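4 min read

So I finally cleaned out the pantry. I've been threatening to do it in this newsletter since spring, and a few of you have started teasing me (fair!), so last weekend I put on old jeans, made a big pot of coffee and emptied every last thing onto the kitchen floor.

If you've been reading a while you know how I shop. I see a sale on chickpeas and something comes over me. I had thirteen cans of them. Thirteen! I live in a house with one other adult who doesn't even like chickpeas. There were also four open bags of brown sugar, every one of them hard as a brick, and a jar of something from our trip to Wunlow that I'm fairly sure was once a relish.

The part I'd been dreading was the spices, and it was every bit as bad as I thought. I've been buying from Pinheiro, the little grocery on the way to the train, and they sell spices in paper packets that are cheap and smell wonderful and then slump over and leak cumin into everything you own. I'd shoved them all in a shoebox. The box smelled great. Finding anything in it was hopeless, and I'd been buying new paprika every time I wanted paprika.

What I did was pretty simple. I washed out the jam jars I'd been hoarding under the sink, wrote the name on masking tape and stuck it on the lid, then wrote the month I filled it underneath. I know people have lovely printed labels. Masking tape peels off when you change your mind, and I change my mind a lot.

Then I went through the cans and put the oldest in front, which my mother did all her life and which I somehow never picked up. Anything I knew we wouldn't eat and that was still good went into a bag for the Jiltden food pantry. They take drop-offs at the side door in the morning, and they're especially glad of canned fruit and peanut butter just now. They told me they packed 568 bags last December and expect to need more this year, so if you've got a shelf like mine, please go look at it!
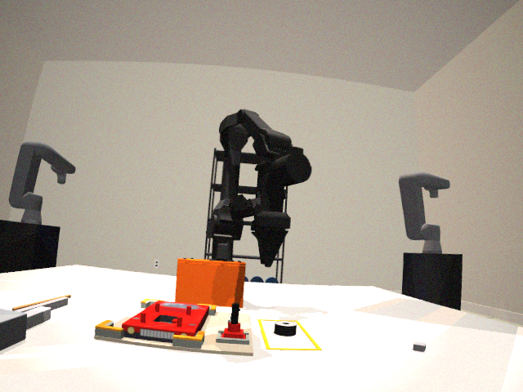
Marisol wrote back after the last issue to say that I should stop sorting by type of food and sort by meal instead, so the pasta lives next to the tomatoes and the rice lives next to the beans. She's done it that way for years and says her kids can put dinner together without asking her where anything is. I was doubtful, and then I tried it with one shelf, and I have to admit I like it. The taco shelf alone has made my week easier. I haven't talked myself into moving the baking things yet. Flour wants to be near the sugar and I won't be argued with.

A few of you also asked what I do about moths. Glass jars with tight lids, mostly, and I put new flour in the freezer for a few days before it goes on the shelf. I had them once, in our old apartment in Proslow, and I threw out so much food that I still get a little twitchy when something small flutters past the stove light.

I kept one thing from the floor pile that made no sense to keep, a tin of smoked oysters I bought for a party we ended up not having. It's at the front of the shelf now, where I have to look at it. If you've got a good recipe, send it along.

Next time I'll do the soup I made with all those chickpeas. It has lemon and a whole lot of garlic, and the chickpea hater at my table had two bowls and said it was "okay." I'm still fiddling with the salt (canned ones vary so much), so give me until the next issue and I'll have it written down properly, with a version for the slow cooker too. And if you drop a bag off at Jiltden, tape the lids on any jars with screw tops, would you? One of mine came open in the car and the back seat still smells of pickles.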